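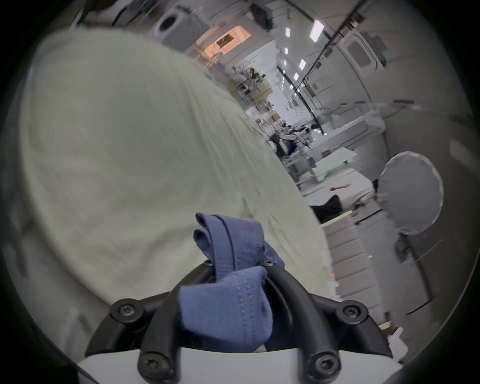

Gripper mount with ribbed blue knit, main lab, Flunum building.

About Rarnanness

Rarnanness develops handling methods for soft goods: knits, woven sheet and light garments. The lab occupies one long room in the Flunum building, with benches and storage along both walls.

Fabric does not hold its shape when lifted. Most of our work concerns where to grip it, how far to close, and when to let go. Trials are logged in Cusi, our in-house recording software. The current set covers 190 fabric samples.

Open day

The lab opens to visitors one Saturday in March. Groups are limited to 20 and each visit has two parts:

Bench demonstration. Staff run pick and fold trials on ribbed knit and plain sheet. Visitors may handle the tool.
Data review. The same trials are replayed in Cusi, including failed grips.

Doors close at 5 p.m. Bring a garment if you want it tested; no leather or fur. School groups should book through the Skollaslow office.

Contact | Visits | Privacy | © Rarnanness. All rights reserved. | Back to top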